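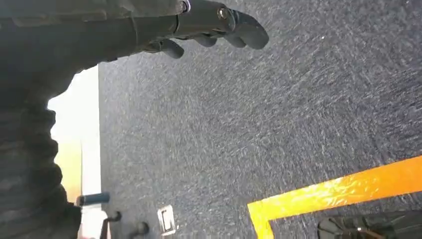 Equipment spending is where most of this report has to go, because the plan changed in September and the numbers in the original budget no longer match what we need to buy. Short version - we are under on hardware, over on spares and floor work, and we want to move money between lines before the year closes. The four-fingered hand is mounted and it is the one we are proposing to keep. The yellow-orange tape on the carpet is the cheap version of a work zone, and replacing it with proper floor marking is one of the items below.

Report date 2020-10-07. Covers the period since the last report to the Zeria fund. Site is Laduvport, same room as before.

Hands and fingers

Original plan was two hands of the same type, one per arm. We bought one and held the second. Reason is the lead time, plus we wanted to see how the fingers held up before comitting. Fingertips wear faster than we budgeted. We had one replacement set in the plan for the whole year and that is gone. Asking to add 4 sets now, at $737 a set. Supplier is Bermúdez, they have them on the shelf at this quantity but not at twelve, so if we wait and order with next year's batch we are back in the queue.

Second hand: still want it, not this year. Please leave the line open and carry it over. If carry over is not allowed we need to know by the end of the month so we can place the order and take delivery later.

Sleeves

The forearm covering was not in the first budget at all. Our mistake, we assumed it came with the arm. It does not. One is fitted. We need a spare on hand because when it comes off for cleaning the arm sits idle. Quote requested, nothing back yet. Put a placeholder in the table under consumables, will correct it when the quote comes.

Wrist camera

On budget, paid, no further spend planned. The mount was redone once in house. Cables are the weak point, they flex every time the wrist turns and we have started keeping a small stock. Small money, comes out of general supplies.

Floor and work area

This was a zero in the plan and should not have been. Low carpet is ok for the base but tape does not stay down for long on it, and every time a corner gets re-laid the zone moves a little and somebody has to check the positions again. Lillenel quoted $2616 for hard floor panels over the working area with marking done at the factory. Includes delivery, does not include lifting the base, which we would do ourselves. We would like to go ahead. It is the biggest single request in this report.

Alternative is to stay on carpet and spend on tape and staff time. Possible for a few more months. Not a good plan for the second arm.

Computing

Nothing new. The workstation bought in the spring is enough for one arm. With two arms running together it will not be, but that is next years question and we are not asking for anything here.

Staff hours

29 hours went to setup and repair this period that were budgeted as testing. Most of it was floor positions and finger changes, so the two requests above should bring that down. We are not asking for more hours, only noting where they went so the testing figures make sense when you read them.

Where the money comes from

The second hand line covers the fingers and the floor, with some left. If you prefer that we do not touch that line then the travel money is mostly unspent, no trips happened this year and none are planned. Either works for us. Travel is probably simpler on your side as it does not change the equipment list.

Decisions needed from you

Finger sets, yes or no - soon as possible, stock at Bermúdez is not reserved.
Floor panels, yes or no - the Lillenel quote is good for the rest of this quarter.
Second hand, carry over or order now.
Which line to draw from.

Not done yet: the maintenance log you asked for in the last review. It exists but it is on paper and needs typing up. Insurance value for the arm also has to be updated to include the hand and the sleeve, form is half filled in. Both will go with the next report.

Updated budget table is in the separate spreadsheet, second tab. Ignore the first tab, old version.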